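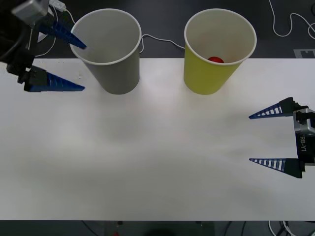
Paper cups in gray and yellow, with a small red ball in the yellow one.

FOR IMMEDIATE RELEASE
6th February

Skemia Brings Its Paper Cup Pickup to Urville

Hi everybody! I run Skemia, the little cup recycling outfit in Dumlow, and I finally get to share something I've been sitting on since November: we're coming to Urville. Starting this month, any coffee shop, school, church or office in town can sign up to have its used paper cups collected and sent off for recycling.

If you've ever stood over a row of bins with a paper cup in your hand, wondering which one it goes in, you know why I started this. Most paper cups have a thin lining that keeps your drink from soaking through, and plenty of ordinary recycling programs won't take them. So into the trash they go (I did it too, for years). The mill we work with at Cunha can separate the lining from the paper, and the paper goes on to become things like egg cartons and mailing tubes.

We have 267 places signed up in Dumlow right now, from a two-chair barber shop to the high school cafeteria, and I still drive one of the routes myself. I love it!

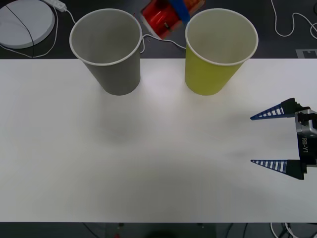 How it works

You sign up, we drop off a collection tube, and your customers or coworkers stack their empties inside. Tip out what's left of the drink first, please! A quick shake over the sink is plenty, and you don't need to wash anything. Lids and straws stay out, and so do cans, which already have a perfectly good home in your regular recycling.

Each tube holds 144 standard cups. When it's getting full, text the number on the side and we'll swap it for an empty one within 2 working days.
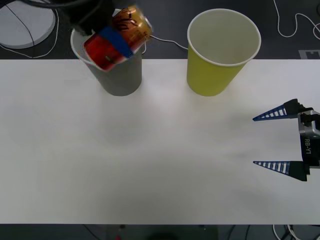
A drink can at the rim of a gray paper cup.

What it costs

Schools and churches pay nothing for the first year. Everybody else pays a flat monthly fee, and there's no contract, so if it isn't working for you just tell me and we'll come get the tube. We have 400 tubes ready for Urville and I'd be thrilled to see every one of them go out the door. 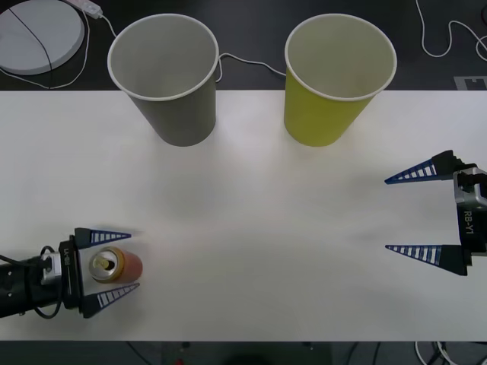 One Urville café owner told me she had been hauling her cups to Dumlow in the back of her car, and that she'd like her trunk back. She also asked if we'd take cups with printed sleeves. Yes, we will, sleeves and all.

To sign up or set up an interview, call the Skemia office in Dumlow. If I'm out on the route, leave a message and I'll call you back that evening.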